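# Melgate shops to start bottle deposit trial in November

Shoppers in Melgate will pay a small deposit on most bottled drinks from November, and get it back when they return the empties to a shop or to a collection point by the bus station.

The trial was agreed by the town council last month and will be run by Citden, the firm that already empties the public litter bins in the town centre. It will last through the winter and into spring. After that the council will decide whether to carry on, widen it to cans, or drop it.

The deposit has been set at 50p for each large bottle. Smaller bottles will carry a lower charge, which had not been settled when the council papers were published. Both glass and plastic are covered. Milk, baby drinks and anything sold for drinking on the premises are left out, so pubs and cafés will carry on as they do now.

Each bottle in the trial will have a sticker put on it at the shop, near the label. Bottles without a sticker can still be left at the collection point for recycling, but no money will be paid out on them. Council officers said the sticker was the simplest way to stop people bringing in bottles bought elsewhere. A printed mark was looked at and turned down on cost.

Rupert Baumgartner, the councillor who put the plan forward, told the meeting that litter along the river path had been raised with him more often than any other subject except parking.

"People ask for more bins, and we have put in more bins," he said. "The bottles are still in the hedge. I would like to see what happens if the bottle is worth something."

He said he did not expect the trial to deal with all of the litter. Takeaway boxes and crisp packets would still have to be picked up by hand, and the weekly clean along the path would stay.

## How it will work

Customers will pay the deposit at the till, where it will show as a separate line on the receipt. Empties can be taken back to any shop in the trial, whichever one sold them. They should be rinsed and have their caps on. Crushed bottles will be accepted if the sticker can be read, but broken glass will not.

Shops can limit the number they take from one person at a time and can turn people away when their storage is full. Anyone with a larger load will be asked to use the collection point, which will open from 8am until 6pm. Money will be paid there in cash or as a voucher to spend in the town.

Citden will pick up from the shops in the early morning, before deliveries arrive. Glass will go to a washing plant at Fomholm, where bottles of a standard shape can be cleaned and sold on to drinks makers. The rest will be broken up and melted. Plastic will be baled at the Melgate depot and sent for recycling with the household collection.

The council has put aside money for the collection point, the stickers and a part-time post to answer questions from shops and the public. Deposits that are never claimed will go towards running costs. A proposal to give the unclaimed money to local sports clubs was discussed and put off until the trial has finished.

Citden has been asked to report the number of bottles returned each month. The target is 2,000 a month once the trial has settled down. Officers told councillors that the first month's figure would probably be low, as people will still be drinking stock bought before the start date.

## Shops divided

Joining is a matter of choice, and not every shop has signed up. The larger supermarket on the ring road has said it will wait, which means its customers will pay no deposit. Several smaller shops in the High Street see that as unfair, and said so in letters to the council.

Theophilus Nyarko, who runs a newsagent's opposite the library, has joined but has doubts. His stockroom is narrow and already holds the shop's fridge spares, paper returns and Christmas cards.

"I've been told they'll collect most mornings," he said. "If they miss one, I've got bags of sticky bottles next to the birthday cards. I've asked for a number to ring and I've been given one, so we'll see."

Shops will be paid 2p for each bottle they take back, to cover staff time. Mr Nyarko said this was less than he had hoped for but that he would rather have the customers coming through the door.

At Frimpong, the grocer's on Station Road, staff have cleared a corner by the side entrance for the returns. The shop sells more cold drinks than any other in that part of town, mostly to pupils from the secondary school on their way home, and the manager, Yaa Abugri, said she expected the children to learn the rules before the adults did.

"They'll be in here with everybody else's bottles by the end of the first week," she said. "I don't mind that at all. It's the queue I'm thinking about — half past three is bad enough already."

She has asked whether returns could be stopped for an hour after school each day. Officers said shops were free to set their own times as long as these were shown in the window.

There was a longer argument about multipacks. Under the first version of the plan, each bottle in a pack would have carried its own deposit, to be added up at the till. Shopkeepers said this would push up the price of a family pack so far that people would drive to the ring road instead. The final version charges one deposit for the pack, paid back only when all the bottles are brought in together. Some councillors thought this was asking for trouble, and it will be looked at again in the new year.

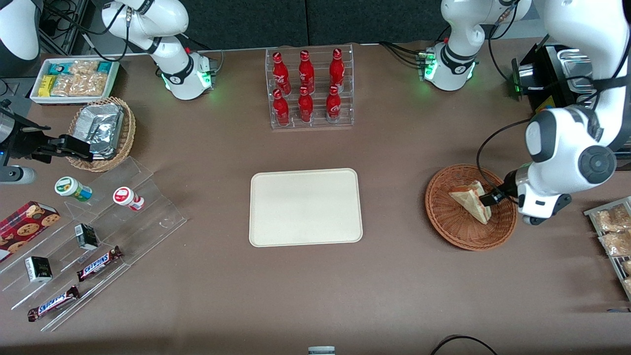 Abena Agyeman wrote to the council to say that the charge would fall hardest on people who do their shopping on foot. In her letter, read out at the meeting, she said she had no car and no space for empties in a one-room flat, and would have to carry them back up the hill a few at a time to get her own money. She asked for a second collection point near the health centre, or for the collection lorry to stop there on its way through.

Mr Baumgartner said it was a reasonable request. The health centre car park is not owned by the council, so permission would be needed, and he has promised to ask before the trial begins. Citden said a stop could be added to the round if there was somewhere safe to pull in.

Two other points from the public were taken up. Shops will have to show the price of a drink with and without the deposit, in figures of the same size. And anyone who has a bottle refused will be able to ask for the reason in writing, though officers hope that most of these cases can be sorted out at the counter.

## Other towns watching

Melgate tried something like this once before, when the old brewery took back its own beer bottles. That ended with the closure of the brewery, and the yard where the crates were kept is now housing. A few of the crates are in the town museum.

Tatsuya Matsuda, who manages the washing plant at Fomholm, said the main problem with returned glass was what people put in it. Cigarette ends are hard to get out and paint is worse. Bottles that fail the check after washing are melted, and he would like that pile to be as small as possible. Water in the plant is heated to 80 degrees, he said, so there is no need for anyone to scrub bottles at home. A quick rinse under the tap is enough.

The plant has room for the extra work without taking on another shift. Mr Matsuda said he had also been contacted by neighbouring councils asking what the trial would cost, and had told them to speak to Melgate.

A leaflet will be sent to every home in the town before the start date, with a map of the shops taking part and the opening times of the collection point. Large-print copies can be picked up from the library desk. Shops that want to join can still do so, and stickers will be handed out from the Citden depot during the last week of October. Shops joining after that will have to wait for the second batch, which is due in the new year.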